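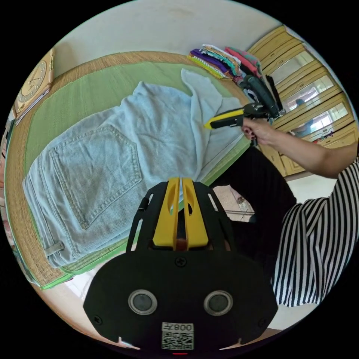
Sorin Ionescu asked at the June briefing whether jeans with worn seats would still be taken at the counter, and the answer is yes. Prilville Garment Repair will accept denim in any condition at its Irnside counter, provided it has been washed.

The counter opens at 9:00 a.m. and replaces the mail-in service. It will handle trousers, work shirts and light jackets. Leather, knitwear and lined coats are not covered. Repairs are logged at intake, tagged at the waistband or collar, and returned on the same shelf number.

The workroom has capacity for 310 items a month. Seat and knee repairs are backed with cotton twill and stitched in a thread matched to the original seam. Customers may ask for a contrasting thread at no added charge.
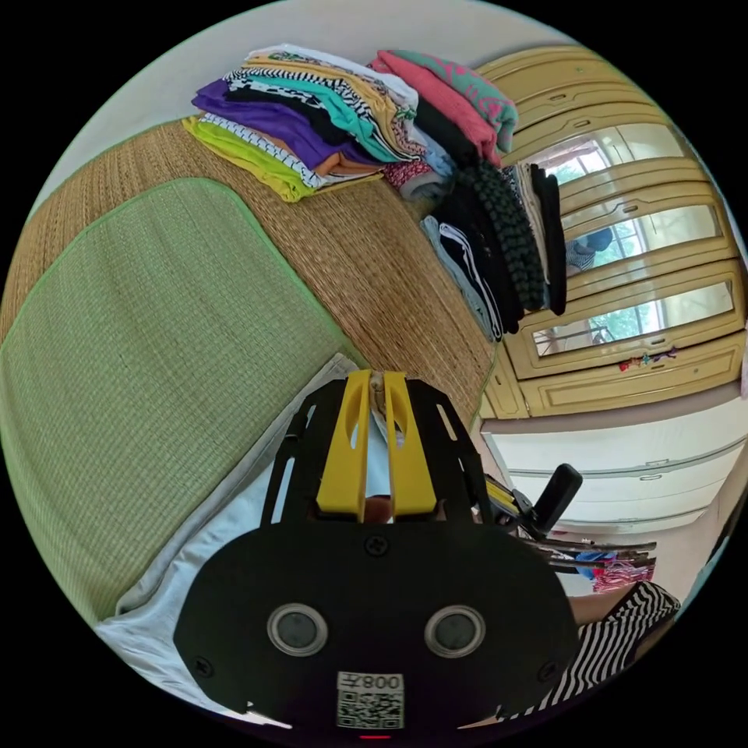

Turnaround and storage

Standard turnaround is three weeks. Zipper replacement may take longer when the required length is out of stock — the counter will call before work starts. Finished items are held for three months, after which they pass to the Tomić exchange rack.

Items are stored folded, with the tag facing out. Hangers are used only for jackets. 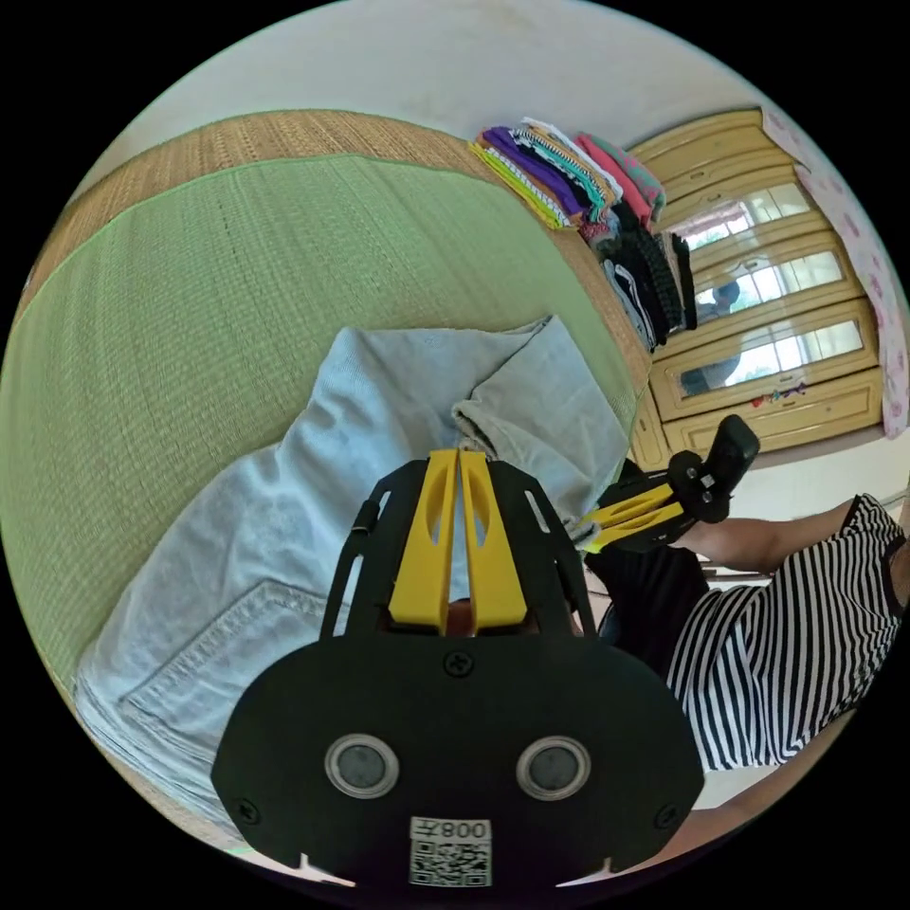

Equipment and supply

The workroom has installed an Avus flatbed sewing machine for heavy seams. It will be used for hems, belt loops and pocket edges. An opening stock of 800 spools has been bought for the first year, mostly in blue, tan and black.

Scrap denim too small for patching will be sorted by weight and sent for fiber recovery. Buttons and rivets are removed first.

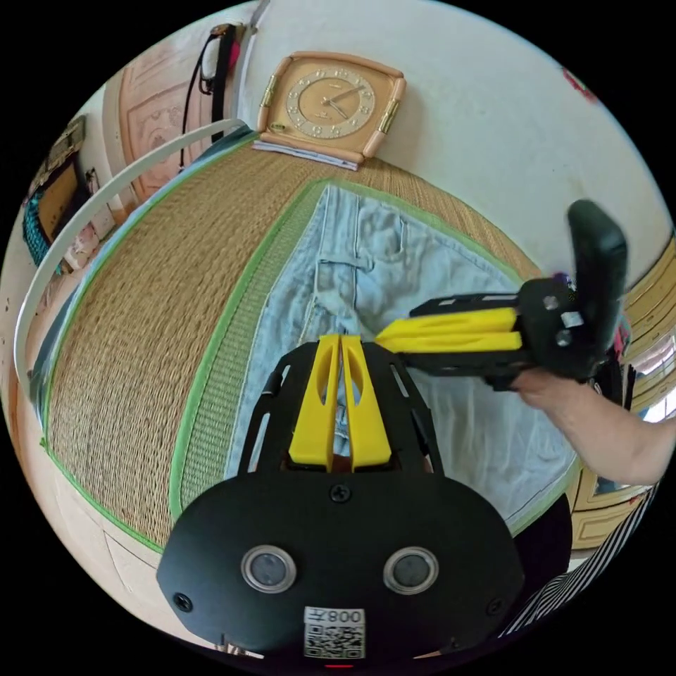 Page last updated: June, 4:15 p.m.

Price lists are posted at the counter and will be revised once a year. Orders already logged under the mail-in service will be completed at the old rates. Press questions may be left at the Irnside counter during opening hours.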